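Skeltar Table Kit: two arms, one tabletop, modest ambitions

Overview | What it does | What's in the box | Questions | Order

You may have heard that machines are coming for the household chores. We sell one of the machines, and our advice is to hang on to your oven gloves for a while. The Skeltar Table Kit is a two-arm bench system for labs, colleges and patient hobbyists who want to find out how much of the housework a robot can do today. We picked table setting as the starter chore because every home does it, most eight-year-olds can manage it, and it is much harder than it looks.

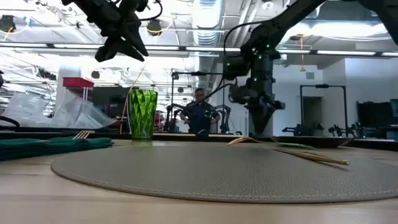 A place setting sounds like a solved problem until you list the parts. Glasses are slippery and let light through. Forks are thin, shiny and lie flat against the wood, where fingers of any kind have trouble getting under them. A plate is wider than most grippers will open. And then there's the cloth.

What it does well

Plates by the rim, on a good day. Tumblers, provided they start upright. Moving a spoon from one spot to another, with the spoon facing whichever way it likes. If your standards at dinner are relaxed, you are already most of the way to being a satisfied customer.

What it does less well

Napkins. A plate is the same shape every time you meet it, but a napkin has a new shape each time somebody breathes near it. The wrist camera gives the software a close look at the nearest edge, and from there it has to work out which corner it has found and where the other three went. Our own team at the Vilville workshop has been on this since February and has strong feelings about linen. 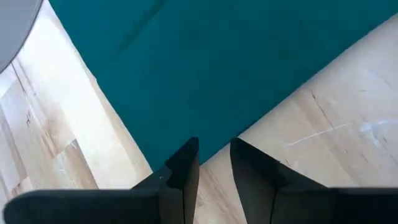 What's in the box

Two arms with two-finger grippers
Wrist cameras and an overhead camera mount
Mounting rails and cable clips (you will want more clips)
Ukesico control software, one-seat license
Pillai starter set of recorded table-setting runs, 3000 in all

Tableware is not included. Buy two of everything. If you buy glass, buy three.

How long until it's useful?

Depends what you call useful. For teaching and research, the first afternoon. For getting dinner on the table, please keep the eight-year-old. A new object usually needs fresh practice runs before the arms treat it with any confidence, and changing the placemat can set things back further than you'd think reasonable.
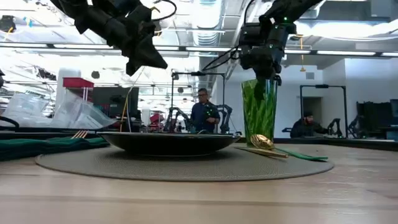 "People ask me if it can lay a table for six," says Sudheer Venkataraman, who runs product support. "I ask them when the guests are arriving."

He does have good news for small workshops. Kitting trays, sorting hand tools and putting parts in the same place over and over all suit the arms better than a dining table does. Parts that stay stiff and turn up where they're expected are a holiday after napkins. If that's your line of work, talk to us about the shop-floor gripper pads before you order.

Space and setup

Give the arms a solid table and more elbow room than you'd give a dinner guest. Keep the rails clear and route the cables before you bolt anything down, then expect to route them again.
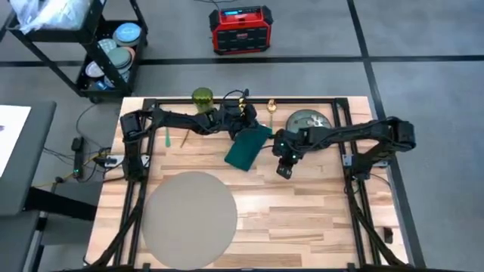 Decide early where each item starts and where it should end up, and write it down. Two people in the same room will disagree about which side the fork goes on, and the software will faithfully learn from both of them.

Price and ordering

Table Kit, two arms: $4000
Spare gripper fingers, napkin therapy and bulk tumblers: ask for a quote

Support is by email and gets answered by a human, usually Sudheer, usually after his coffee.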